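Visit report: two-arm build at the Talten shared workshop

Visited 20/08/2019. The workshop takes up the rear half of a former print shop and has 35 paying members. Access is by key fob. Parking is on the street side only.

The build belongs to Timo Dreßler and Jinlong Han, who share one bench and split the costs evenly. They bought both arms used from a dealer in Komach. Dreßler handles mounting and power. Han writes the control software, which the two of them call Feyisa.

Each arm is bolted to its own steel plate under the table, with a separate supply and a separate stop button. An earlier version ran both arms from one supply and tripped whenever they accelerated together. The plates were cut at the Horkov yard for 59 euros, including drilling. Calibration takes about 2 hours and has to be repeated if either plate is moved.

The task on the bench was kitchen items. Han works on grasps near the top of long handles, where a small error in wrist angle tips the whole container. The joint limits for both arms are kept in a text file, and he edits it by hand between runs.

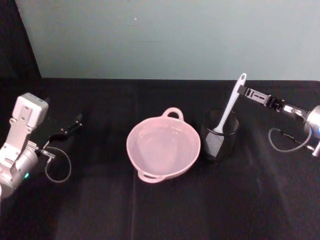 Right gripper beside the spatula handle, left gripper open. Bowl and mesh cup on the black cloth.

I asked about the cable routing. The cables run outside the housings with enough slack for full wrist rotation. Dreßler intends to add clips at the forearm but has not settled on a type. Printed clips cracked at the screw hole.

The software logs joint position and motor current to a laptop. There is no force sensing at the fingertips, so contact is estimated from current alone. Han considers this adequate for rigid objects and poor for anything soft.

Next work planned is a stiffer table and a second set of finger pads. The bench is booked through October. Visitors should write to the workshop first, as the side door is kept locked.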